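Time-Restricted Eating and Afternoon Alertness in First-Year Students

Trilok Nautiyal and Shalini Sandhu
Nutrition and Health Project, Brunton College
January 25, 2019

1. Background

Many students at Brunton skip breakfast already, mostly to sleep later. We wanted to know whether doing it on a fixed schedule would change how alert they felt in the afternoon. Time-restricted eating means having all meals inside a set window each day and taking only water, black coffee or plain tea outside it. It is milder than a full-day fast, and most people in our course had heard of it from friends or from videos.

Our question was narrow. We did not look at weight, blood sugar or any medical outcome, and we had no equipment to do so.

2. Participants

We recruited 32 first-year students from the Remwood residence hall. All of them ate in the same dining hall, so the food on offer was the same. Anyone with diabetes, a past or present eating disorder, or a prescription that has to be taken with food was left out. Each person signed a consent form and could stop at any time without telling us why.

3. Method

The study ran for four weeks. For the first two weeks everyone ate as usual and filled in a short form at 3 p.m. each day. For the last two weeks they kept all meals between 11 a.m. and 7 p.m. and filled in the same form.

The form asked for an alertness rating from 1 to 10, hours slept, number of caffeinated drinks and anything out of the ordinary, such as illness or an exam. We also asked participants to keep walking as they normally did. Those with a step counter on their phone wrote down the daily figure, and we marked any day under 3,000 steps as inactive.

We did not give out meal plans. Shalini wanted to at first, but the dining hall menu changes too often for that to work.

4. Data Entry

Forms were collected on paper in a box by the Remwood front desk and typed into a spreadsheet in the Skindomgate computer lab. Trilok entered the forms and Shalini checked them against the paper copies. Where a rating could not be read we left the cell blank and did not guess. Days with more than one missing answer were dropped.

5. Results

Most participants rated themselves slightly lower in the first days of the eating window and then returned to where they had been before. By the end of the study the ratings looked much like those from the usual-eating weeks. Sleep seemed to matter more. People who slept badly gave low ratings in both halves of the study, whatever time they had eaten.

Headaches and irritability were the most common notes in the comments, nearly all of them early on. Several students cut down on coffee without being asked to – they said it upset their stomachs before food.
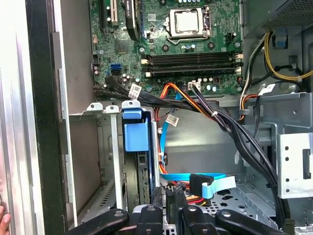
6. Limitations

Everyone knew which part of the study they were in, and those who expected to feel better may have rated themselves higher. There was no separate control group. The two halves also fell at different points in the term, with more deadlines in the second.

7. Further Work

We would like to repeat the study in March with the order reversed for half of the group. A proper sleep diary would help, as would asking for the alertness rating twice a day.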